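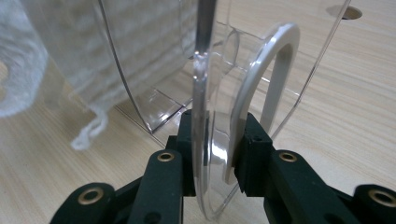
Opinion > Machines > Work

My grandmother taught me to fold napkins by slapping my hand when I did it wrong. Robots get a gentler education. A person straps on a pair of grippers, does the chore, and the machine is expected to take the hint.

I spent a July afternoon at Pendent, a small outfit in Lamedville, watching people tidy for a living. One lesson ran to 558 takes. I have raised children on fewer.

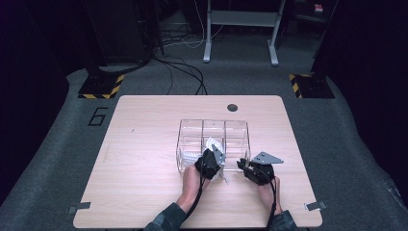

One gripper at work in the clear organizer, the other just in front of it.

My complaint is with the word "demonstration." It sounds like passing along wisdom, when what gets passed along is mostly habit. If the teacher fumbles, pauses and grabs again, so will the student - with perfect confidence. Pay for good teachers, then, and let them go home before they get sloppy. We'd ask as much for a piano student.

I'd also put their names on the thing. A robot that can put away my stuff learned it from somebody's wrists. 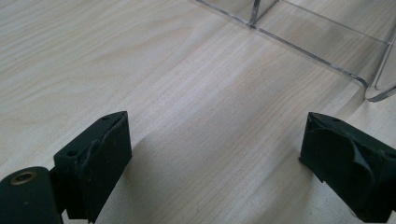

Abundio Villaseñor wrote to tell me I was being sentimental, and that the fumbles are worth keeping, as a robot that has only seen clean work has no idea what to do after a miss. He may be right. I still want the names.

2835 shares | 3 comments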